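Purnby shared workshop opens its robot arm bench to new members

2021-02-08, for immediate release

We've been dying to share this one. After a winter of evenings spent arguing over brackets (mostly by video call, with far too much tea), I'm very happy to say that the Skoltetti bench at the Purnby shared workshop is ready for other people to use. It's a robot arm on a pegboard table, plus a simulated copy of the whole thing that you can run on your own computer at home. Both are free to members from today!

I should say how we got here. Skoltetti began in October as a page of scribbles and an argument over whether a hobby group could build a decent practice bench without spending silly money. I wanted the arm bolted down in one place for good. The others wanted to move it whenever they felt like it, and they won, which is how we ended up with a table full of holes. I've come round to it. You can shift a mount, peg something down, change your mind and start again, and the drawings all work from the same grid.

The home version came out of necessity. Only 2 of us could be in the workshop at a time, and there were 12 of us wanting a go. So we built the bench again in software, holes and all, and passed the file round. People could try out a grab at the kitchen table and save their slot in the building for the things that really needed the hardware. It took almost 100 evenings between us, if you add everybody's up, and I'd do it again (perhaps with fewer late nights).

The first job everyone gets is tidying up. You scatter some household bits on the board and ask the arm to sort them out. It sounds easy, and then you meet a banana. Curved things roll away from where you thought they were, bowls have rims that are lower than you'd guessed, and a puzzle cube has flat sides but very little room for error if your fingers come down at an angle. I've sent the virtual arm straight through the virtual table more often than I'd like to admit in a press release.

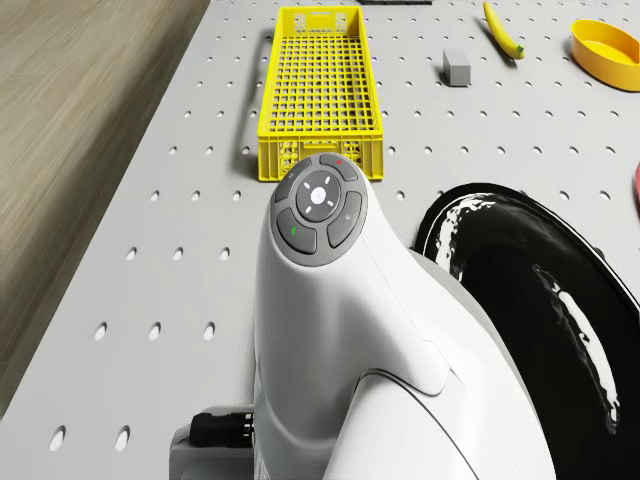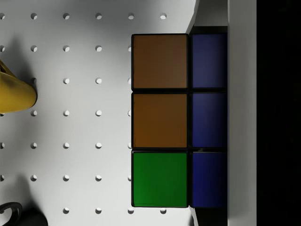 Two views from the simulated Skoltetti bench: the white arm with the yellow crate beyond it (first), and a puzzle cube up against a gripper finger (second).

We've put a lot of work into the view from close up, as that's where most beginners come unstuck. From across the table everything looks lined up beautifully. Get right down beside the fingers and you find you're off by a hole's width, or the shadow has fooled you. Being able to flip between the two has saved me hours, and it makes it much easier to explain to someone else what's gone wrong.

The starter pack has 10 short tasks in it, written in plain words, beginning with moving one block and ending with a full clear-up of the table. You don't need to have programmed anything before. If you have, there's a folder of our scripts to pull apart, and please do, because some of them are held together with string. The bracket drawings are in there too, along with the parts list and my notes on which screws not to buy.

Our friends at the Wike repair shed have been trying the tasks out for us and sent back a long list of grumbles, nearly all of them fair. Most are fixed. The menu for saving a table layout is still a bit odd, so save often and give your layouts sensible names. Next on our list is a better way to record a run and play it back slowly, which Helinia, the little club across the river, has offered to help with.

To get the files or book a slot at the bench, ask at the Purnby workshop desk or send a note through the members' page. Bench slots are in the evening for now. If you make a new task, send it in and we'll add it to the pack with your name on it.

Issued by the Skoltetti bench group, Purnby shared workshop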